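Rimlow Young Readers
Home Animals Earth Science Puzzles
Search this site Go

Why do shadows change?

2024-07-04
By Tiina Nurmi

A shadow is a place where light has been blocked. Light travels in straight lines, so it can't bend round your body to reach the ground behind you.

The Sun is the light that makes most of our shadows. At midday it is high in the sky and your shadow is short. In the evening it is low, and your shadow may be several times as long as you are.

Shadows don't all have sharp edges. A big or spread-out light gives a blurry one.

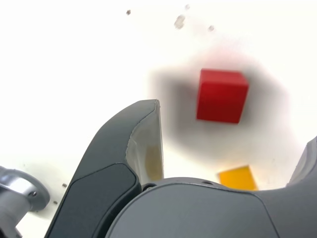

A soft grey shadow around a red cube.

The dark middle part of a shadow is called the umbra. The paler part round the outside is the penumbra, where only some of the light is blocked.

You can try this at home with a torch and a toy. Hold the torch close to the toy and look at the wall behind. Now move the torch back.
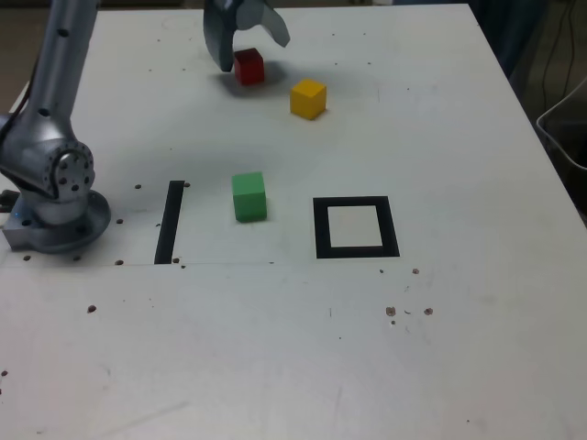 The shadow gets smaller as the torch moves away. If you stand a ruler 5 cm from the wall and then 100 cm from it, you will see the edges change too. Never look straight at the Sun, even with sunglasses on.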